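Voteck Adds Dependency Mapping and Capacity Limits to Clotau Work Planning Software

Release 7 lets operations, finance and facilities teams plan shared work in a single queue and see blocked items before they reach a due date

ELLWOOD, August – Voteck, a developer of planning software for mid-sized organizations, today announced the general availability of Clotau 7, a major update to its work planning product. The release adds dependency mapping across departments, per-person capacity limits and a rewritten notification service. It is available now to all customers on hosted plans. Customers who run Clotau on their own servers can download the installer from the Voteck support portal.

Earlier versions of Clotau treated each department's task list as a separate workspace. Links between workspaces were possible but had to be maintained by hand, and a change to a date in one list did not carry over to the other. In Clotau 7, all lists draw on one shared data model. When a task is moved, every task that depends on it is recalculated and its owner is notified. Owners can accept the new date, propose another or mark the task as blocked.

"Most of the support requests we reviewed before starting this release were about handoffs," said Janka Mikuš, head of product at Voteck. "A purchase order waits on a contract review, the contract review waits on a budget code, and the three sit in three different lists. We wanted the software to hold that chain so that people do not have to."

Capacity limits are set in hours per week and can be applied to a person, a role or a whole team. When a new assignment would exceed the limit, Clotau displays the conflict at the moment of assignment and offers the next open slot. Managers can override a limit, and the override is recorded in the task history. Limits are switched off by default after an upgrade.

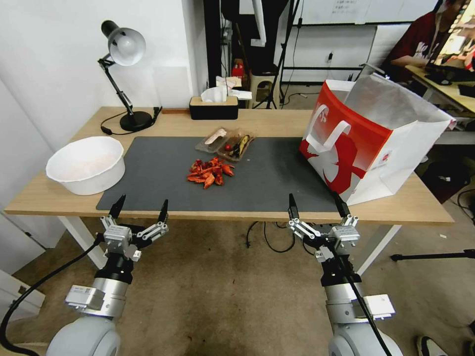
Performance and Scale

The new data model supports up to 1000 linked tasks in a single dependency map. Plans above that size can be split into sub-plans, which are then joined through milestone tasks. Recalculation runs in the background, and users can continue to edit a plan while it is in progress.

The notification service has been rebuilt to group related changes into one message. Users choose between immediate delivery, a digest at 8:30 a.m. local time, or both – immediate for blocked items and a digest for everything else. Existing notification settings are carried over during the upgrade.

Clotau 7 was tested before release by Cunum, a records management company with 275 employees. Cunum used the software to plan the relocation of its document intake department.

"We had 700 tasks in the relocation plan, and most of them belonged to people who had never worked with a planning tool," said Arnel Marquez, operations manager at Cunum. "The dependency view was what they opened first in the morning. The capacity settings took us longer to get right, and we changed them twice during the test."

Upgrade and Compatibility

Hosted customers will be upgraded automatically during their regular maintenance window. Self-hosted customers must be running Clotau 6 before installing the new release. Saved reports that refer to workspace links need to be rebuilt, and a conversion tool is included with the installer.

"The conversion tool handles standard reports without changes," said Yasuo Kubo, lead engineer for Clotau. "Custom reports should be checked on a test server first."

Dependency mapping and capacity limits are included in all current plans at no added cost.

About Voteck

Voteck develops planning and scheduling software for administrative and operations teams. The company is based in Ellwood.

Media contact: Derek Hartley, Voteck Communications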